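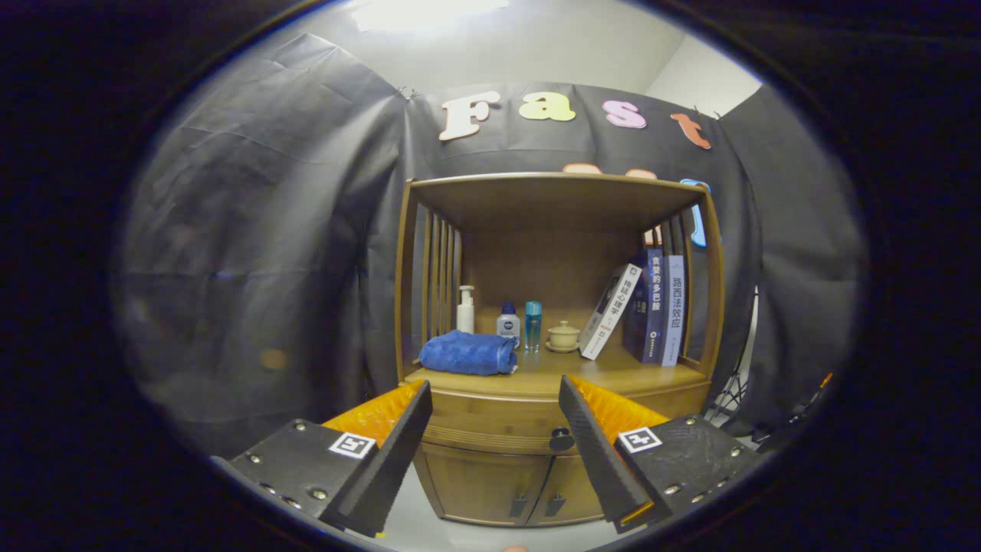

Shelf and Cabinet Demonstrator (4 positions)

Skaltero – Warnolen site
Part time or full time, day shift
$20 an hour

About the job

Skaltero runs 146 furnished apartments for short and medium stays. Housekeeping at our Warnolen building is moving part of its shelf work to robot arms this year. The arms will put things back in place in the open cabinets – folded towels, pump bottles and small toiletry bottles, lidded cups with their saucers, books standing upright. Before they can do that, people have to show how it is done, many times over.

Demonstrators do the work with a hand-held gripper. You pick up an item with it, place it, let go, and start the next one. You will do this in our practice room, where the cabinets and shelf contents are changed during the day. No typing or coding is part of the job.

What you will do

Work through a task sheet with the gripper, at a steady pace, one item at a time
Set a shelf up to match the sheet before each round, including books left leaning and towels near the edge
Mark failed grasps and dropped items in the log. Drops are expected and are not held against you
Tell the shift lead when an instruction makes no sense for real housekeeping
Wipe the gripper pads and check the screws at the start and end of a shift
From July, spend one shift a week on the floors watching the arms and stepping in when they stop

What changes for the people already here

We have 113 housekeeping staff and they have asked us the same thing applicants will ask. Shelf work is now a small part of each room. When the arms start, attendants will no longer reset the open shelves in the rooms the arms cover. Beds, bathrooms, laundry and the final room check stay with attendants. Room quotas will not go up before the end of the first year, and hours are guaranteed at their present level for the same period. After that both will be discussed again with staff, and we can't promise now what the result will be.

Two of the four positions are held for current attendants who want to move over. They keep their seniority, and can go back to their old shift within 20 working days if the job doesn't suit them.

What we ask for

Steady hands and patience with repeated work
Able to stand for up to two hours between breaks
Able to hold a light tool in either hand
Enough English to follow a written task sheet
Housekeeping, stockroom or store shelving experience helps but is not required

Training is paid and takes four days. Breaks are paid too, 15 minutes after every hour with the gripper. If your wrist or shoulder starts to hurt, you switch to shelf setup or logging for the rest of the shift at the same rate.

How to apply

Send a short note about your past work and the hours you can do to Ivone Lacerda, Skaltero, Warnolen site. A résumé is fine but you don't need one. Current staff can leave their name at the linen office. Applications close April 27, 2024. We will invite people to a one-hour paid tryout with the gripper, and you will have our answer within a week of it.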